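Home | News | Features | Reviews | Subscribe | Contact

Print this article | E-mail to a friend

FEATURES

The slow business of teaching by hand

At Suldale, a pair of arms is being taught to tidy a table. Most of the effort goes into deciding what a good example looks like.

The target for the year is 4000 usable examples. At the end of August the Suldale workshop had not reached it, and the word holding up the total was "usable". Recording is quick. Deciding whether a recording should be shown to a learning system takes longer, and the rules for deciding have been rewritten twice.

Suldale is a small engineering office that builds handling equipment for kitchens and laundries. Two years ago it began work with Perrin, a software firm, on a system that would learn table work from demonstrations in place of written instructions. The trial tasks are plain ones. Cutlery is moved from one place to another, a cloth is picked up and put down, a container is filled or emptied. Each demonstration is performed by a person who steers the arms directly, and the system stores the joint positions, the state of the grippers and the camera views together.

The learning method, known in the workshop as Gresach, is a form of imitation. It is given the camera views and the positions of the arms at one moment, and is asked to predict the next short stretch of movement. It has no description of a fork or a tray. Whatever it knows of such things comes from the examples, which is why the people who prepare them are strict about what goes in.

The first set was too tidy. Operators placed every object in the same position, facing the same way, and carried out the task along nearly the same path each time. Gresach learned the path. When a knife was turned a little to one side, the gripper closed on the place where the knife used to be. That set was kept for comparison and is no longer used for training.

The second set went too far the other way. Objects were scattered freely and operators were told to work as they liked. Some took hold of a cloth by its corner, others by the middle. One operator paused before each grasp, another did not. With so many styles in one set, the predicted movements became an average of several methods and matched none of them well. The arms hesitated between two grasps and then made neither.
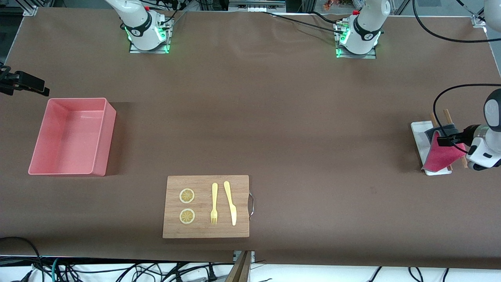

The current procedure sits between the two. A session starts from a printed layout card, which names the objects and gives each a region of the table. Within its region an object may be placed at any angle. The order of the steps is fixed for the session and so is the grasp. Variety comes from the layout and consistency comes from the operator - a division that Perrin asked for and Suldale was slow to accept.

Soft items remain the hardest part. A rigid object can be described fairly well by its position and angle. Cloth has no single shape, and two attempts from the same starting point can leave it folded differently. The workshop therefore records more examples for cloth than for anything else, and resets it by dropping it from a set height so that operators do not arrange it by habit.

A session lasts two hours, with a break halfway. Longer sessions were tried and the later recordings were found to contain more abrupt movements and more second attempts at a grasp. Second attempts are not thrown away as a matter of course. A missed grasp followed by a clean recovery is labelled and kept, as it shows the system how to return from a bad position. A missed grasp followed by a collision is deleted.

Checking is done by a second person, at double speed, against a short list of faults. The commonest is a late start, where the arms stand still for several seconds while the operator gets settled. If these are left in, Gresach learns to wait. Start and end points are now trimmed by hand. In one batch of 300 recordings, 122 needed trimming.

The examples are stored under the project name Stotitz and released to Perrin in fixed batches, each with its layout cards attached. A batch is not altered once released. If a fault is found later, a new batch is issued and the training is run again from the beginning, at a cost of about 2 days of computing time.

Work on the next group of tasks is due to begin when the present target has been met. It will require both arms to hold the same object, and the layout cards for it are being drafted.

Print this article | E-mail to a friend

Comments (2) | Shared 122 times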